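작업 노트, 7월. 손 그리퍼 손가락 비교, 니트와 얇은 천

오전 9시 40분 시작.

오늘의 목적: 노란 손가락(지금 쓰는 것)과 Mudaliar 손가락(새로 온 것)을 같은 옷에서 비교하기. 지난번 메모에는 "새 손가락이 더 좋은 것 같다"라고만 쓰여 있습니다. 무엇이 더 좋은지 쓰여 있지 않아서 Cambridge 쪽에서 다시 물어보았습니다. 그래서 이번에는 조건을 먼저 적고 시작합니다. 한국어로 적는 것이 아직 느리니까 문장이 짧습니다. 이상한 표현이 있으면 옆에 고쳐 주세요.

조건

손 그리퍼는 2대. 몸체는 같은 종류이고, 손가락만 바꿉니다.
최대 벌림은 두 손가락 모두 74 mm로 맞췄습니다. Mudaliar 쪽은 원래 더 벌어지지만 나사로 제한했습니다.
시도는 한 조건에 50번. 손잡이를 다시 잡으면 새 시도로 셉니다.
기록은 Grullthorpe 형식으로 저장. 한 시도에 최대 600프레임, 넘으면 자동으로 끊어집니다.
동기 신호는 Undix 컨트롤러에서 받습니다. 펌웨어는 바꾸지 않았습니다. 새 버전이 나왔지만 비교하는 중에는 올리지 않기로 했습니다.

시도 중에 손가락 위치를 고치는 것은 허용. 다른 손으로 옷을 미는 것은 허용하지 않음. 이 규칙은 지난번에 없었고, 그래서 지난번 숫자는 이번 숫자와 나란히 놓을 수 없습니다.

무엇을 기록했는가

처음에는 "성공 / 실패"만 쓰려고 했습니다. 그런데 옷은 잡았지만 두 겹을 같이 잡은 경우가 많아서 칸을 하나 더 만들었습니다. 지금 표의 칸은 다음과 같습니다: 한 겹 잡음, 여러 겹 잡음, 미끄러짐, 시작부터 못 잡음. "여러 겹"은 소매를 접을 때는 괜찮고, 침대 시트의 주름을 펼 때는 실패입니다. 그러니까 작업마다 다시 계산해야 합니다. 표에는 계산하기 전의 값만 넣었습니다.

노란 손가락, 두꺼운 니트

골이 있는 부분(소매 끝, 밑단)은 쉽습니다. 손가락 끝이 골 사이에 조금 들어가고, 그다음에 닫으면 됩니다. 힘을 많이 줄 필요가 없습니다. 제일 어려운 곳은 가슴의 장식이 있는 부분입니다. 반짝이는 작은 장식이 손가락 면에 닿으면 면 전체가 천에 붙지 못하고, 닫는 순간 옆으로 돌아갑니다. 장식에서 손가락 폭만큼 떨어진 곳을 잡으면 돌아가지 않습니다. 데이터에서는 장식 위를 잡은 시도를 지우지 않고 표시만 했습니다. 나중에 필요할 수 있습니다.

손가락 면의 긴 구멍에 대해서. 지난달에 나는 이 구멍이 무게를 줄이기 위한 것이라고만 생각했습니다. 오늘 보니까 니트가 구멍 안으로 조금 밀려 들어가는 시도가 있고, 그때는 잘 안 빠집니다. 잡는 데에는 좋고, 놓는 데에는 나쁩니다. 놓을 때 손목을 조금 돌려야 했던 시도에는 비고 칸에 "돌림"이라고 썼습니다.

노란 손가락, 얇은 하늘색 천

평평한 곳에서 바로 집는 것은 연습이 필요합니다. 내가 찾은 방법: 손가락을 거의 닫은 상태로 천에 가볍게 누르고, 조금 열고, 누른 채로 다시 닫는다. 그러면 작은 봉우리가 생기고 그것을 잡습니다. 너무 세게 누르면 밑에 있는 것까지 같이 움직입니다. 너무 약하면 손가락이 천 위에서 그냥 닫힙니다. 처음 열 번은 연습으로 하고 세지 않았습니다.

이 방법은 손으로는 금방 배우지만, 학습된 정책이 같은 것을 할 수 있는지는 모릅니다. 누르는 힘은 우리 기록에 없습니다. 카메라 영상에서 천의 모양으로 추측해야 합니다. 이 문제는 손가락 비교와 별도로 적어 둡니다.

Mudaliar 손가락

구멍이 없고 면이 더 부드럽습니다. 니트에서는 차이가 작습니다. 얇은 천에서는 한 겹만 잡는 경우가 더 많습니다. 부드러운 면이 천을 끌고 오는 것 같습니다. 단점은 두 가지입니다. 먼지와 실이 붙어서 자주 닦아야 합니다. 그리고 검은 옷 위에서는 영상에서 손가락 끝이 잘 안 보입니다. 노란색은 이 점에서 아주 편합니다. 검은 옷더미 위에서도 손가락 끝을 바로 찾을 수 있고, 라벨 작업을 하는 사람의 시간이 줄어듭니다.

색을 바꿔 달라고 요청할 수 있는지 물어볼 것. 같은 재료로 노란색이 안 되면 끝부분에만 색 테이프를 붙여 보겠습니다. 테이프를 붙이면 마찰이 달라지니까, 잡는 면이 아니라 바깥쪽에 붙여야 합니다.

카메라

몸체의 두 렌즈는 둘 다 광각이고 가장자리가 많이 휘어집니다. 침대의 평평한 천이 큰 공처럼 보이는 영상이 있습니다. 사람이 볼 때 불편하지만 보정은 하지 않고 저장했습니다. 보정은 Grullthorpe 변환 단계에서 합니다. 전에 한 번 두 번 보정된 파일이 있었고, 찾는 데 하루가 걸렸습니다. 그래서 원본 폴더에는 보정된 파일을 절대로 넣지 않습니다.

창문이 영상에 들어오면 노출이 바뀌고 손가락 주위가 조금 어두워집니다. 고정 노출로 바꾸는 것을 생각했지만 방마다 밝기가 달라서 오늘은 자동으로 두었습니다. 창문 방향의 시도는 따로 필터할 수 있게 표시했습니다.

라벨의 번호를 파일 이름에 옮겨 쓸 때 주의. 라벨이 영상에서 거꾸로 보일 때가 있습니다. 눈으로 읽지 말고 QR을 읽는 것이 좋습니다. 나는 한 번 틀리게 썼고 나중에 고쳤습니다(변경 기록에 있음).

두 그리퍼를 같이 쓸 때

소매 접기에서는 왼쪽과 오른쪽의 시작 시간이 조금 다릅니다. Undix 신호로 맞추면 괜찮지만, 한쪽의 버튼을 늦게 누르면 앞부분이 없습니다. 앞으로는 두 개를 모두 켠 다음 옷에 닿기 전에 잠깐 멈추기로 합니다. 그리고 큰 천을 잡을 때는 두 그리퍼의 거리가 중요합니다. 너무 가까우면 천 가운데가 처지고, 서로의 렌즈를 가립니다.

지금의 의견

니트만 보면 노란 손가락을 계속 써도 됩니다. 얇은 천이 많은 작업이면 Mudaliar가 낫습니다. 한 작업 안에서 손가락을 바꾸는 것은 추천하지 않습니다. 바꿀 때마다 영점을 다시 맞춰야 하고, 오후에 한 번 잊어버려서 그 묶음을 다시 했습니다.
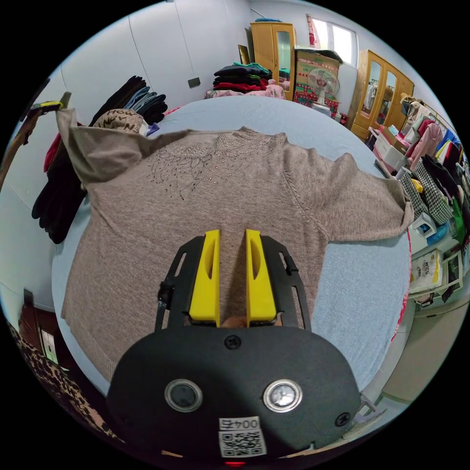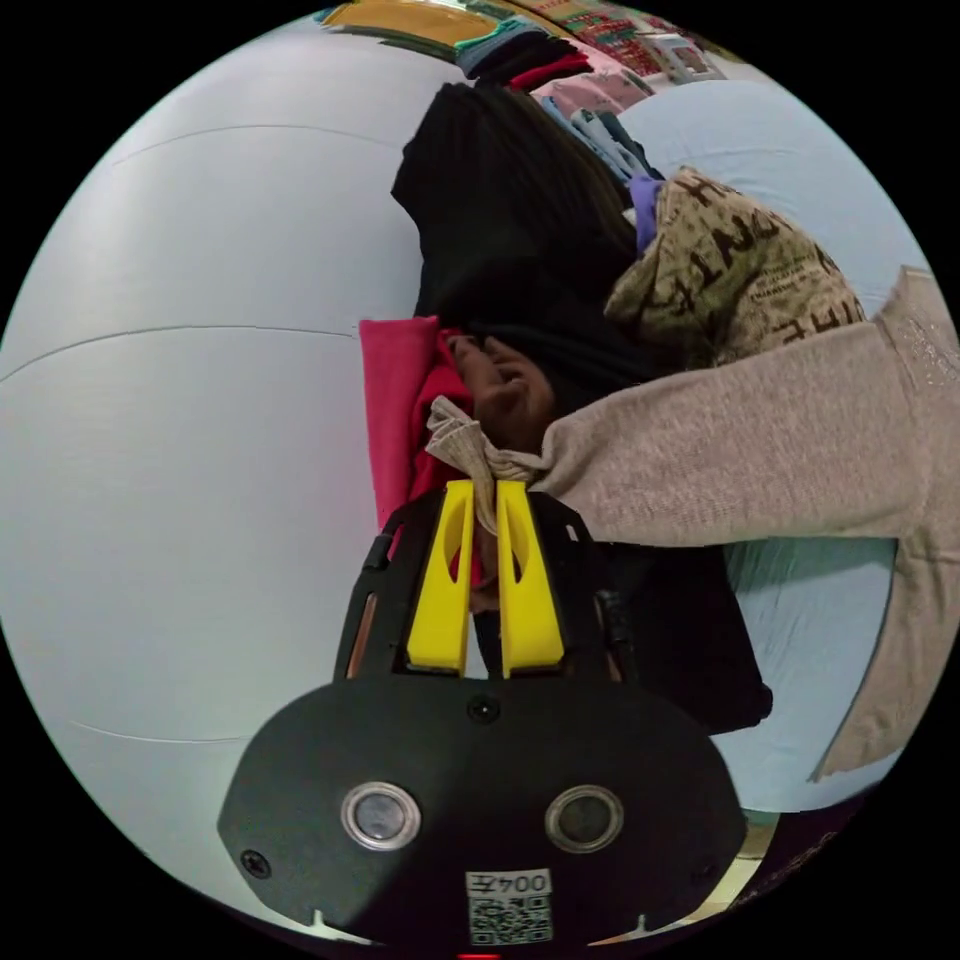
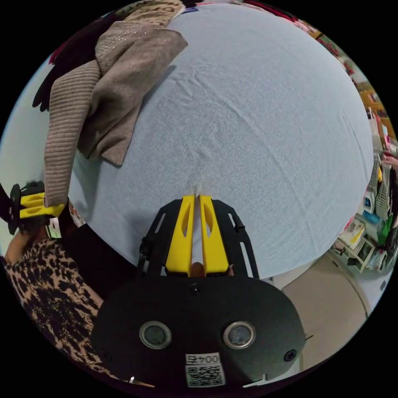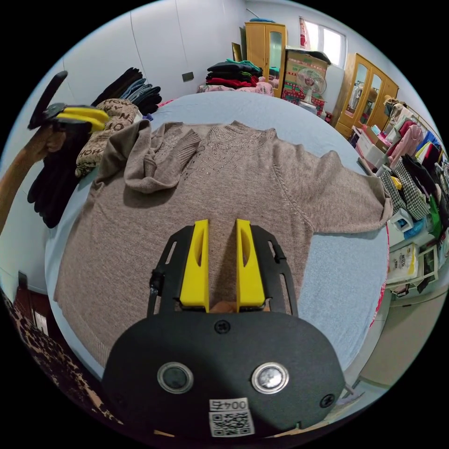
노란 손가락을 단 손 그리퍼와 니트 스웨터, 그리퍼 카메라 영상. 세 번째는 하늘색 천을 집는 모습.

남은 일

Mudaliar 손가락의 닦는 간격 정하기. 지금은 느낌으로 닦고 있음.
장식 위를 잡은 시도의 표시 이름을 통일하기("장식", "비즈", "반짝이"가 섞여 있음).
Cambridge에 표와 이 노트를 같이 보내기. 표만 보내면 "여러 겹" 칸을 오해할 수 있음.
Undix 새 펌웨어는 비교가 다 끝난 다음에 설치.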